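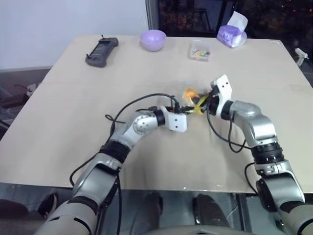 Print this page | E-mail this page

Bench Review: Jasum Two-Finger Gripper Set with Wrist Camera

January
By Leire Bermúdez

The box from Jasum says "handles anything you would." I have been reading boxes like that for a long time, and I would like to meet the person who wrote it and hand them a rubber band.

The set is two black parallel grippers, a pair of brackets, one wrist camera per side and a cable bundle that is longer than it needs to be. Ours went on a two-arm setup, replacing the Trasix pair we have been using. I kept a log of 267 attempts, split between picking things up off a bare table, passing them from one hand to the other, and pulling on soft stuff with both hands at once.

Mounting first. The brackets fit. The screws are decent and the instructions are one folded sheet, which was enough. What I did not like was the cabling. Jasum leaves you to find your own way down the arm, and if you route it tight you lose wrist travel, so you end up with loops hanging off both sides. I had one snag and pull a connector halfway out, and the controller software reported a "grip fault" with no hint that the problem was a plug. It cost me most of a Sunday. The Trasix has a channel molded into the bracket for this, and I missed it.

Hard objects are fine. Blocks, a marker, a plastic bowl by the rim, all good, and I would expect any gripper at this price to manage them. The ribbed pads hold better than the smooth ones on the Trasix, I'll give them that. If all you do is move rigid parts from here to there, you can stop reading and buy whichever is cheaper.

Soft and stretchy things are where the brochure gets brave. Two-handed pulls on something flexible went wrong in 101 of my attempts, nearly always the same way: one side closes properly, the other side closes on a fold, and the whole thing slides out as soon as there is tension. You can turn the force up, but the steps are coarse and the next one up squashes anything delicate. Egilsson had finer force steps on a gripper I tried before this one, and that was a cheaper unit.

Then there is clear plastic. I was told the wrist camera would "solve" bags. It helps a person driving by hand, no question. You can see your own fingertips and what is between them.

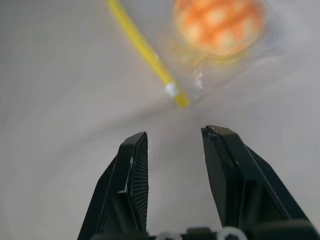
Zondthorpe wrote back, when I sent over my notes, that I was being unfair to the camera and that thin film gives every wrist view trouble unless you add a light from the side. Fair enough. I added a light from the side. It got a bit better on wrinkled film and no better at all on film that was lying flat. My complaint is with the word "solve," and that stands.

The camera also sits close enough that the fingers take up a good part of the view. I got used to it. New people did not, and kept reaching too far because they were judging distance by the fingertips.

Wear: after 14 hours of running, the pads look the same as they did out of the box. The left gripper has picked up a faint tick when it opens past halfway. It has not gotten worse, but I don't love hearing it.

Would I buy it? For the pads, maybe. For the claims, no. Ask for a loaner and bring your own worst object, the floppiest thing you have, before you sign anything.

Print this page | E-mail this page

Reader comments (3)

torquewrench40: We have the same tick, also left side. Support told us to re-grease it. Did that, still ticks.

Mags P.: Did you try the softer pads they sell separately? They're overpriced but the fold problem was less bad for us.

Leire Bermúdez: Haven't tried them. If they fix it they should be in the box.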